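The woman who runs the cleaning at Setden has a rule about televisions, and she told it to me before I'd even taken my shoes off. "You don't touch the screen with whatever's in your hand. I don't care what's in your hand. You go get the other cloth."

Setden is a guesthouse, six stories of short-stay rooms, and I'd come because a friend stayed there in the spring and wouldn't stop talking about how clean it was. Not fancy, she said, just clean, in the places you don't look until the second night. I've written this column long enough to know that somebody is behind a thing like that, and I wanted to meet her. She said yes on the condition that I leave her name out of it ("my sisters read everything and they'll all call") and that I didn't sit on any of the beds.

She started at nineteen, in a laundry, moved to a hotel called the Flendano, and came here when Setden opened. She's been in the building 21 years. The company gave her a plate for her twentieth, which she uses for toast.

I asked what people get wrong when they clean a room. She didn't even stop to think.

"Trays," she said. "Anything flat and white. People wipe it and they think it's done, and then it dries and you see every stroke."

Her way with a plastic tray is to put it right down on the floor, where it can't slide off anything, and lean on it with one hand while the other does the work. She uses a green scouring sponge, which surprised me, as my mother would have had a fit. The trick, she says, is how little you press. "It's a scratchy sponge, so let it be scratchy. You're not sanding a boat." She goes corner to corner first, then around the inside of the rim, where the tea collects. Then a rinse, then a dry cloth right away.
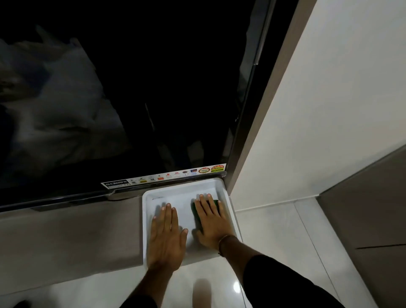

Photo: courtesy of Setden housekeeping

I tried one myself and she let me get all the way through before she tilted it toward the window. Streaks everywhere! She was nice about it. She handed me back the sponge and went to do the pillowcases.

The rooms have white tile floors, shiny ones, and I assumed she'd hate them. She loves them. Carpet hides things from you, she says, and she'd prefer to know. What she does complain about is the grout, which she goes over with an old toothbrush and a paste she makes from baking soda. She used to buy a cleaner called Waaka by the case until they changed the smell. "It was like a candy store in there. Guests were asking what we'd spilled." Now it's baking soda and hot water and, for the showers, a Nikau bar soap that she grates with a cheese grater. (The cheese grater lives in her cart. It has never been near cheese, she wanted me to put that in.)

And the televisions? She has opinions. She likes to do them switched off, in daylight, so the black shows her everything. "It's a mirror. You can see if your bed's crooked." She dusts the bezel with a dry paintbrush, bottom edge first, then does the glass with a microfiber cloth that is barely damp. No spray on the screen, ever. When I asked about the promotional stickers some sets come with, the long ones with all the little badges along the bottom, she made a face and then shrugged. She leaves a sticker alone if it's lying flat. Once a corner lifts it catches lint, and then it has to go, slowly, with a hair dryer on low and a fingernail. "I peeled one cold, years ago, and I was picking off the glue for a week."

I wondered if she cleans like this at home. She laughed so hard she had to put the pillow down. "At home I have a husband. He does the trays." He was trained on them, apparently, over one long winter, and he still isn't allowed near the glasses.

We talked a bit about pay, and about knees. She kneels on a folded bath mat now and says she should have started doing it at thirty. She'd like the younger ones on her team to use one too, but they think it looks old. In September she gets two new hires, and their first morning will be the same as everybody's: one tray, one sponge, and her at the window, waiting to hold it up to the light.

Before I left I asked what a guest could do to make her day easier. I was expecting something about towels.

"Open the curtains when you go," she said. "Then I can see what I've got."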